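A year of Tuesdays at the Grallinton tune session

Thu 27 November

I have been going to the session in the back bar at Grallinton for a year now, and a couple of people have asked me what it is like for somebody who came to the fiddle late. I started at 41, so I count as late. This is mostly for them.

The session starts at eight and stops when the landlord puts the big lights on. The tunes are mostly Irish and Northumbrian, with a few from Quebec that came with Lorne Lachance, who moved here for work and brought his accordion. There is no sheet music. You can have a notebook under your chair with the first two bars of things written in it, and half the room does, but nobody puts a stand up.

For the first six weeks I didn't take the fiddle out of its case. I sat near the door and recorded the whole evening on my phone, which I had asked about first. Maeve Madigan, who usually starts the tunes, said it was fine as long as I didn't put any of it online. Then I went home and tried to work out what I had heard. I made a list of everything that came up more than once. By the end of November last year the list had 17 tunes on it and I could play three of them, slowly.

It now stands at 112 and I can get through perhaps a third. The rest I can play bits of. I used to think this was a poor result, until Getachew Assefa told me he had been coming since the pub had a different name and still drops out for the second part of most of the jigs. He plays the mandolin, so it is easier to hide.

Some practical things I have learned.

Learn the tunes in sets. At our session hardly anything is played alone. It is three reels, three times each, and the change comes with no warning beyond Maeve lifting her chin. If you only know the middle one you spend a lot of time waiting, and by the time it arrives your hands are cold. I learned the reels in the order they are played and it helped more than anything else I did.

Playing quietly is allowed. I spent months practising under the noise of two accordions and a bouzouki, and I doubt anyone heard a wrong note from me before Easter. The trouble is that I got used to it. When Maeve asked me to start something in June I played so softly that Lorne thought I was still tuning.

Speed does come, but from the slow end. I used a slowing-down app at home and set it to a bit over half, and moved it up when I stopped noticing the difficult bar. One hornpipe took me the whole summer. I still don't like it much.
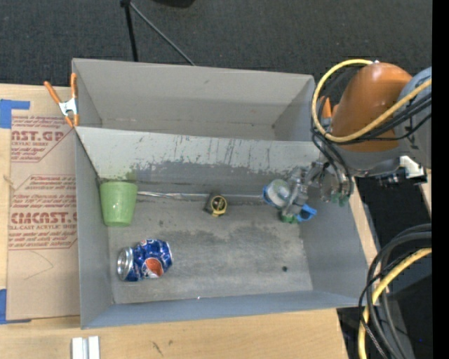 Grey bin with a divider, back half empty.

The other half of the year was spent on the fiddle itself. I had been playing a student instrument bought second-hand, and the pegs slipped every time the weather changed. In a warm pub that meant retuning after each set. I tried peg paste, then chalk, and then gave up and took it to Ghislain Leclerc, who repairs fiddles in Godoy on Saturdays. He refitted all four pegs, moved the soundpost a very small distance and cut a new bridge. It cost more than half of what I paid for the fiddle. It now stays in tune from eight until closing, and the G string no longer sounds as if it is in the next room.

I had been thinking of buying something better instead. There is a shop in Drestard with a wall of old German fiddles, and I spent a long afternoon there in the spring. The one I liked was priced at 4,000 pounds. I played it for most of an hour and went home without it. I don't regret that, although I did ring up in September to ask if it was still there. It had gone.

I should say something about singing, as that was the part I had not expected. At about half past nine there is usually a break in the tunes and somebody is asked for a song. Sumaiya Biswas knows a great many long ballads and sings them with her eyes shut, and the bar goes quiet right through to the people playing darts. You don't accompany a singer at our session unless they ask you to. I got this wrong once, with a drone I thought was tasteful. Sumaiya was polite about it and asked me to stop after the second verse.

There are other sessions nearby if Tuesday is no good. The one in Furetti is on the first Sunday of the month, in the afternoon, and it is slower and friendlier to beginners. They name each tune before it starts, which would have saved me a great deal of time. I go when I can. The players there are mostly whistle and concertina, and they are short of fiddles, so you will be made to sit in the middle. Parking is behind the church hall and it fills up by two.

Next year I want to learn to play for dancing. Lorne has been trying to get a small band together for the ceilidh in the spring and needs a second fiddle who can hold a steady beat for the length of a dance. I have told him I will try. He has given me a list of polkas, most of which I know by ear and none of which I can name, and a recording of his uncle's kitchen in which someone's feet are louder than the fiddle. I have been practising along with the feet.

If you are thinking of coming to Grallinton, sit anywhere except the chair by the radiator. That one is Getachew's. Bring your own rosin, and get a drink in before nine if you want to be back for the start of the Quebec set.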